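Session 6: Reaching Into Things
Handout for the Otia shared workshop evening course, updated May 26, 2026

Welcome back, everyone, and thank you for staying late last time to help sort the screws! We have spent five sessions getting the arm to move nicely in open air, and I think we all enjoyed that (I certainly did), but a home is mostly made of boxes, shelves and cupboards, and sooner or later the hand has to go into one of them. So this session is all about openings, and what a small one does to all your lovely planning.

Please read this part before you touch anything, even if you did the homework. Our build, which we have been calling Grollama since November, keeps its list of saved poses in one long file. There are 173 of them now, and plenty are leftovers from the first weeks. Start from pose 38 and work out from there. It keeps the elbow low, and a low elbow leaves you more room to change your mind.

A few words about approach. When you reach for something on a shelf, you are planning two trips, the one in and the one out, and on the way out your hand is fatter than it was, because it has a piece of fruit in it. Beginners measure the opening against the bare hand and feel very pleased with themselves. Measure it with the fingers closed around the biggest thing you mean to carry, knuckles and all, and then look at where the thumb ends up, as it likes to hang lower than you expect.

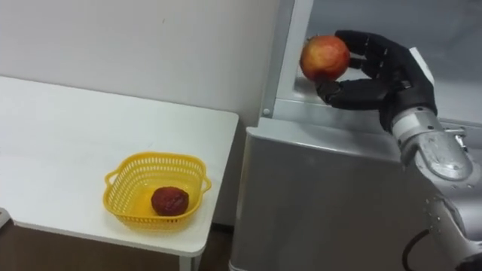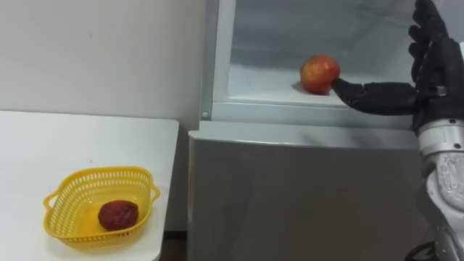 The apple in the hand near the opening, and the apple on the shelf with one fingertip against it.

Speed comes next. I would like everybody to run at 38 percent until the hand is clear of the rim, and then you may go up to 70 if you are feeling brave. The speed setting is in the Prantl panel, second tab, and it does not save itself when you close the window, so write your number on your sheet. I have lost more than one good evening that way and I would be sorry to see you lose yours.

For round things, decide early whether you want to lift or to nudge. A nudge with one finger is a perfectly respectable move, and very handy for finding out where your fingertip really is compared with where the software believes it is. Do it slowly, watch for rolling, and note the difference on your sheet. If it's the same difference every time, that is a calibration matter and we can fix it together. If it wanders, check the wrist bolts first and the cable after that.

For next time: write out your in and out paths as two separate lists, by hand if you like, and bring them along with your sheet. The spare sheets are in folder 96, by the kettle.

Related handouts
Session 5: Keeping the Elbow Low
Session 4: First Poses with Grollama
Setting Up the Prantl Panel at Home
Preltatura: Our Cable Notes
Workshop Hours at Otia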